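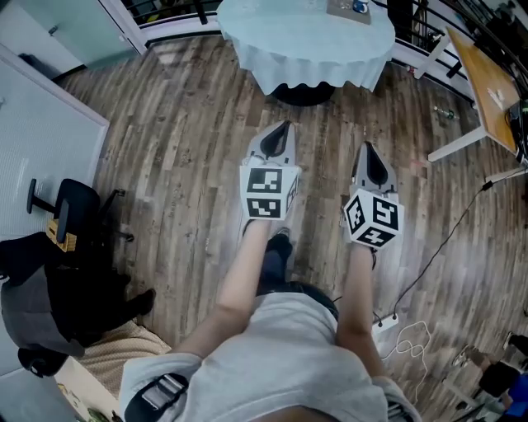 Two Grippers, Two Hands, One Opinionated Blogger

I have now spent most of March holding a plastic gripper in each hand and I would like to report my findings, mostly so I can stop reporting them to people in the kitchen at work.

Some background. We are choosing hand-held grippers for collecting demonstrations, and it had come down to the Vela and the Kragh. On paper they are the same thing. You squeeze, the fingers close, a camera watches, and later the computer tries to work out where your hand was. The Vela costs more. The Kragh has a nicer manual, which I say as someone who read it only after putting the batteries in wrong.

The spec sheets gave me nothing to go on. Both vendors claim a smooth trigger, and both say "ergonomic," a word that should be taken away from everybody for a few years. So I did what I always do, which was to pick three tasks and do them until I got annoyed. The tasks were folding a hand towel, putting a pen in a mug, and moving a glass measuring cup from one spot to another without making the kind of noise that brings people upstairs.

My target was 100 runs of each task per gripper. I got to 302 on the Vela, because I lost track and did two extra towels. On the Kragh I got to 363, because I had to redo a whole batch after finding out I'd saved them to a folder called "test" and then cleaned out a folder called "test." If you are wondering whether this makes the comparison unfair, yes, the Kragh had more practice. So did I, by then.

The trigger

The Vela trigger is light. Too light for me, at first - I kept closing on air on the way to things, like somebody who honks before the light has changed. By the second afternoon I had stopped doing it and started to like it. The Kragh wants a proper squeeze, and it has a tiny bump in the travel right where the fingers are nearly shut. On the towel you don't notice. On the pen you notice every time. My forearm noticed too, and was still bringing it up at dinner.

Weight

The Kragh is lighter in the hand and feels worse. I can't defend this with numbers. The weight sits out toward the fingers, so when you reach for something low your wrist is doing a job it didn't apply for. With the Vela most of the mass is back over your fist and you can hang your arm down between runs like a normal person waiting for a bus.

Markers

Everything I own now has a black-and-white square on it. The cubes do their job as long as at least one face can be seen, and I have become very good at turning my wrist so that no face can be seen. Both sets lost tracking at the same point in the towel fold, when I cross one hand over the other. That is a fault in how I fold towels. I tried folding the other way and it looked like a towel being introduced to the idea of folding by mail.

The controller

Both sets record through an Arasska controller, a box with one button and one light. The light is green when it's recording and also green when it isn't. There's a difference in how green. I put a strip of tape over it and now listen for the beep, and I would say that has fixed the problem except that my phone has the same beep.

The glass

I left the measuring cup for last because I was scared of it. Clear glass is rude to cameras and slippery for fingers, and I wanted to see what each pad did with a smooth, hard wall. The method is simple: come in low, open wide, close slowly, lift a little, hold your breath.

With two people it gets more interesting. One brings a gripper in from one side, the other comes from the opposite side, and you find out quickly who is willing to wait their turn. We did a round of those at the Fullwood space, up by the railing, which adds a bit of theater to handling glass.
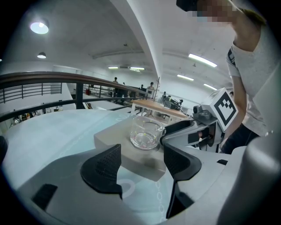 Two grippers, one measuring cup, and plenty of ceiling lights.

The textured pads were better than I expected. Over the full set, the Vela dropped the cup 3 times, every one of them my fault for going in too high, near the spout. I didn't write down a count for the Kragh until late in the day, so I won't pretend to have one. It dropped it more. The bump in the trigger is the reason, I think: you push through it, the fingers arrive all at once, and the cup scoots.

So which one

The Vela, for anything small or breakable. If you are only ever going to fold cloth, buy the Kragh and spend the difference on a wrist brace. I have asked for a second Vela set and been told to put it in writing, so I am linking them to this post.

Still to do: the same tasks with the pads swapped between sets, if the screws turn out to be the same size. The manual says they are. I have one screw on my desk that says otherwise, and I don't know which gripper it came out of.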